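**Peg block set: how many demos before you stop?**

**grillunness** – 9:40 am
We're at 1401 demos on the red shape block and the cylinder still gives us trouble. The policy gets it over the block, then stalls. Do I keep recording or change what I record?

**rpenner_lorne** – 10:05 am
Change it. If every demo goes straight from pickup to hole, the model never sees a recovery. We threw out 713 of ours for that reason and retrained on the rest plus new ones with bad starts.

**vimano_roya** – 10:22 am
I disagree with throwing them out. Keep the clean ones and tag them. Then add starts where the peg is over the flat part of the block, between the columns of holes. That's where ours got stuck too.
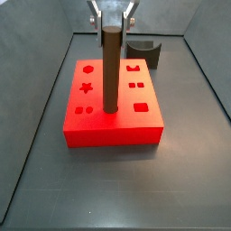

*Cylinder held upright over the middle of the block, arch piece standing behind it.*

From there the operator has to pick a direction, and the model needs to see that choice.

**grillunness** – 10:31 am
Do your operators always go the same way from that spot? Mine drift to the front left every time.

**vimano_roya** – 10:38 am
No, the target hole is written on the episode sheet before they start. Otherwise you learn the operator's habit.

**rpenner_lorne** – 11:15 am
Fine on the sheet, but tagging only helps if somebody filters on the tag later. We had almost 1883 episodes and five different spellings of "clean".

**vimano_roya** – 11:20 am
Use a dropdown.

**grillunness** – 11:52 am
OK. Keeping the old set, tagging it, and recording mid-block starts this afternoon. I'll post the split once it's done.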